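Home | Kitchen | Laundry | Workshop | Tips Index

A red top is the troublemaker of any wash basket. Mine gets cold water and its own load for the first 3 washes — after that it may mix with the navy socks, under supervision.
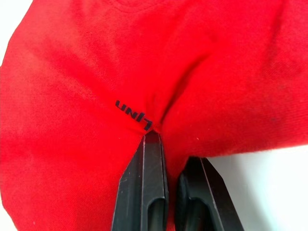
Bright red, bunched up, small black print showing.

Turn anything printed inside out before it goes in. Skip the hot dryer, shake out the creases and hang it by the hem. Myrto Zervas irons straight over the lettering and owns several blank shirts.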